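Home | Forums | New Posts | Members | Search | Log in

Refacing vs. replacing: is the "lifetime" finish worth anything?

gravelpit_13
Got a quote from Begay for refacing the kitchen: $2568 for doors and drawer fronts, existing boxes stay. The rep kept repeating that the Karnum finish has a lifetime warranty. Whose lifetime? I asked for the terms in writing and got a brochure.

oldhinge
Read the exclusions. Mine ruled out steam, sunlight and "household cleaners." What's left in a kitchen?

mossback
You two are being a little hard on them. I had Karnum doors put in and they look the same as they did in the first month. Paint would have chipped by now.

oldhinge
How long ago was that?

mossback
Two years in February.

oldhinge
Then you don't know yet. My painted doors looked great at two years too. The bottoms of the ones by the dishwasher were what went.

gravelpit_13
That's my problem with all the reviews. Everybody writes one the week after the install and never comes back. The Tarnska showroom told me their doors are tested for more than 1000 open and close cycles, like that's a big number. We open the trash cabinet that much in no time.

mossback
Fine, but a cycle test is for the hinge, not the finish. You're mixing up two things.

gravelpit_13
The salesman mixed them up first. I just wrote down what he said.

tin_ladle
I'd skip both outfits. Buy unfinished raised-panel doors, prime them, put on two coats of cabinet enamel and keep your money. The grooves take patience and that's about all there is to it.

mossback
Until you've got 13 doors drying in the garage and no kitchen. I tried that in the last house. Never again.

tin_ladle
So do them in batches. I did mine over a winter at Gistodgate and we cooked the whole time. 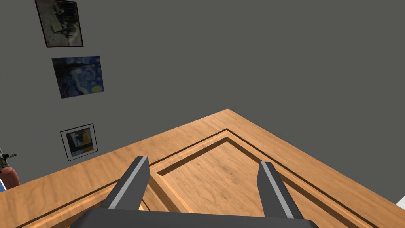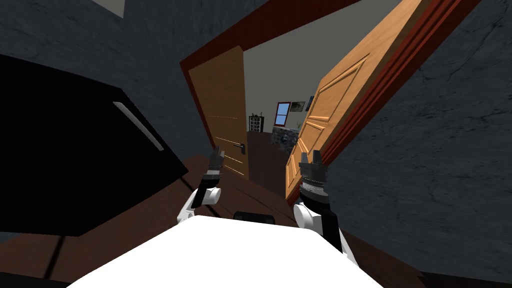
oldhinge
Before anyone spends a dime, can you paint over the old factory finish without sanding it first?

tin_ladle
I wouldn't. Wash off the grease, scuff it with fine paper, wipe up the dust and then use a bonding primer. The cans that say "no sanding" are talking about a clean test board. Try one door on the back side, leave it a week and see if you can scratch it with a fingernail.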